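4. Setting up a match in Ovura Touchline

Now for the fun part! Once your squad list is in (see section 3), you can build a match sheet in a few minutes, and from then on Touchline keeps the score, the clock and the substitutions together on one screen.

Before you start, charge the tablet to at least 35 per cent. A full match with both halves and a long injury break can eat through more battery than you'd think, especially on a cold touchline.

4.1 Creating the match sheet

1. Open the Fixtures tab and tap New match.
2. Type the name of the visiting side. If you have played them before, their colours and last line-up fill in by themselves.
3. Pick the age group. This sets the length of each half, the ball size and the number of replacements allowed.
4. Drag your starting players on to the pitch diagram, then fill the bench.
5. Tap Lock sheet. The padlock turns green.

Note: you can unlock the sheet right up to kick-off, so don't fret if your hooker is stuck in traffic. After kick-off, changes go through the Replacements button only. 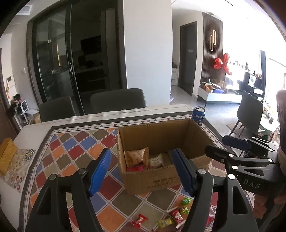
4.2 Running the clock

1. Tap the big whistle to start the half.
2. Tap once to pause for an injury, and again to carry on. A long press ends the half.
3. To record a score, tap the team, then Try, Conversion, Penalty or Drop goal.
4. For a yellow card, tap the player's shirt number. The sin bin timer starts straight away and flashes when the player may come back on.

Caution: a long press can't be undone from the match screen. If you end a half too soon, go to Menu, then Repair clock, and type in the right time. Error 223 means the other tablet still has the match open — close it there first.

The replacements log is my favourite bit. When Dunstan played Allton last September we made nine changes in the second half, and every one of them was there afterwards with the minute next to it. Lovely!

4.3 Sending the result

1. Tap Finish match and check the score with the referee.
2. Ask both team managers to sign on screen.
3. Choose Send. With no signal, the sheet waits in the Outbox and goes later.

The tablet holds 258 finished matches. Older ones move to the Archive, where you can still search them by player or opponent.

Questions about match sheets go to Igor Wasilewska on the Undudow help desk, extension 37. Setting up a tournament is covered in section 5.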